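Why Did the Greltgate Recall Petition Get So Nasty? A Report on One Local Fight and How It Grew Online

Final project report, Media and Local Government seminar

I picked this topic because I grew up two streets over from the Greltgate town hall, and last January my whole feed turned into people yelling about a recall petition. I'd never seen my neighbors talk to each other like that. These were folks who wave at each other at the gas station! So when we had to choose a project for this class, I figured I'd try to work out how a fight over a bus route ended up with people calling each other traitors.

Some background first. The council voted to cut the evening bus to Brultach, the next town down the river, and put the money into road repair. A group called Horier Forward (Horier is the neighborhood that lost the bus) started a petition to recall the two council members who had pushed for it. A second group popped up to defend them. Both groups had Facebook pages within a week, and that's where I spent most of my semester.

What I did was pretty simple. I read 877 public comments from the two pages, going from the day the petition was announced to the day it was turned in. I sorted each one into a pile: is it about the bus, is it about the council members, or is it about the other side? Some comments were all three, and for those I went with whatever came first. My instructor warned me that this was a little crude, and she was right, but I had one semester and I was doing it by myself.

I also talked to seven people who had posted a lot. I asked a bunch more and mostly got silence (one person blocked me, which I guess counts as data). I promised not to use anyone's name or quote them word for word, so I'm paraphrasing all the way through.

The first thing I noticed was how fast the bus disappeared. In the early days most comments were really about the route – who rides it, what the late shift workers would do, whether the road out by the feed store was as bad as the council claimed. By the third week it was hard to find anyone talking about transit at all. The other side had become the topic. People were arguing about who had moved here recently and who hadn't, and about national politics, which has nothing to do with a bus.

The second thing was that a small group did most of the shouting. Around 40 accounts came up over and over, on both pages. Some of them seemed to enjoy going over to the other page just to stir things up. The people I interviewed all brought this up without me asking, and every one of them thought it was mainly the other side doing it.

I used a free text tool called Lei to look for repeated phrases, and it helped me spot one I'd missed. The line "they want us gone" showed up on both pages, from people who couldn't stand each other. I read it so many times I started hearing it in my sleep. When I asked my interviewees what it meant, they got kind of quiet. A couple of them said they'd been scared, and that being scared had made them meaner than they meant to be. 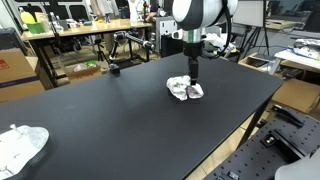

I didn't expect that part to hit me as hard as it did. I'd gone in thinking I would find a few bad actors and a lot of people being fooled by them. The interviews sounded more like two groups who each believed they were about to lose the town, and who only ever met in a comment section.

There are some big holes in this. I couldn't see deleted comments or private groups, and I know there was a private group on at least one side. I'm also from there, and I had an opinion about the bus (I wanted to keep it). I tried to sort the comments fairly, but a second reader would have been a good idea, and I'd set that up early if I did this again.

I'd also like to go to the council meetings in person next time. I only watched one recording, and the tone was so different from the pages that I wondered if I had the right town. People took turns at the microphone. One man thanked a council member he was trying to recall. I'd want to know how many of the people in that room were also posting at night, and I never got the chance to check.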